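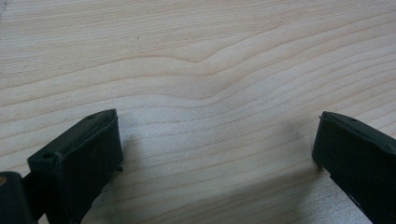 Part 3: Oiling the Top

Okay, you've got the Morkeck bench together and it doesn't wobble (if it does, go back to Part 2, I'll wait). Now for my favorite bit! The top ships bare, and it'll pick up every coffee ring in the house until you get some oil into it.

I use the Ilov hard oil, the small can. It covers the whole top twice with plenty left over for the shelf. Marthinus Kekana, who drew up the plans, swears by plain beeswax, and his bench looks great, but his bench also lives in a spare bedroom.

1. Clear everything off and brush the top down. Then wipe it with a dry cloth. Get the specks now, while they're only specks.

2. Find the direction of the grain. On a pale board it can be pretty faint, so crouch down and look across the surface toward a window. Where the lines bend or make a wave, just keep following the main direction of the board.

3. Sand lightly by hand with the fine paper from bag 13. Long strokes, end to end, hardly any pressure.

Note: The bag also has a coarse sheet in it. That one is for the feet. Keep it away from the top!

4. Vacuum, then wipe again.

5. Pour a little puddle of oil in the middle, maybe a tablespoon, and spread it with a lint-free rag. Work out toward the edges and add more as you go.

6. Leave it 15 minutes and wipe off whatever is still sitting on the surface. Go over it twice. Leftover oil turns sticky, and I spent a whole Wednesday scraping mine.

7. Let it dry overnight, then repeat steps 5 and 6 for the second coat.

CAUTION: Oily rags can heat up and catch fire on their own. Lay them flat outside to dry, one layer thick, or drop them in a metal bucket of water with a lid. Never ball them up in the trash.

Need another can or more sandpaper? Both are on the Ultard parts page, item 277 for the oil and 1275 for the paper. Part 4 covers the vise.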